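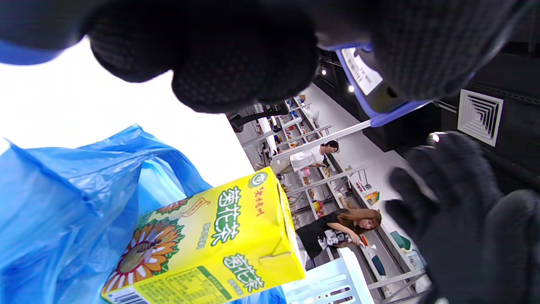

Lieven Vandenberghe remarked before the doors opened that an open day in a working store would teach the group more about checkout handling than another month at the bench, and asked that the difficulties be entered here along with the results. This entry is written accordingly.

Sat 19 November. Open day, Wadska project, convenience store site. Entry by Monique Vidal. Also present: Emil Zwahlen, Jamila Siriwardena, Ching-wen Shek, L. Vandenberghe.

Purpose. To show visitors the Clillunent bagging task with ordinary stock and ordinary bags, and to collect demonstrations by hand under store lighting. The store remained open to customers throughout. Visitors were asked to stay on the entrance side of the counter while an operator was working.

Stock. Drink cartons, including chrysanthemum tea, and small packaged goods. Cartons were preferred for the first session. Their flat faces give a repeatable grasp, and the barcode can be presented to the scanner without a second grip. Bags were thin blue plastic with loop handles.

Procedure. Scan, open bag, place item, release, withdraw. Operators wore the knit gloves with the dotted grip. J. Siriwardena gave the spoken introduction and E. Zwahlen kept the log. Session length was held to 70 minutes, as agreed with the store in February.

Record. The log for the day closed at 200 demonstrations, bringing the Wadska total to 1,574. Of the day's entries, 3 were struck out by E. Zwahlen for missing timestamps. They are kept in a separate folder and should not be merged.

Observations. Scanning gave little trouble. Opening the bag took longer than placing the item, and the film tended to cling to the glove on withdrawal. Ching-wen Shek suggested holding the far handle until the carton is fully released. This was tried in the last session and felt steadier, although the log has not yet been compared.

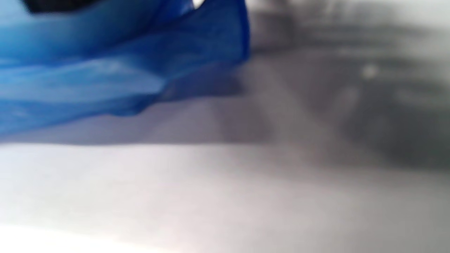 Why not use a rigid tote for the public sessions? The Grikmont arm will be asked to fill whatever bag the store supplies, so the demonstrations are made with the same kind.

Several visitors asked when an arm would be installed at the counter. They were told that no date has been set. L. Vandenberghe also spoke at some length with a visitor from Stevens regarding shelf restocking, which lies outside the present scope.

Outstanding. Clean the lenses before the next session. Replace the worn right-hand glove. E. Zwahlen to copy the log to the shared drive; J. Siriwardena to send a note of thanks to the store. Bag-opening times to be extracted separately for the first and last sessions, with the handle method marked in the notes column.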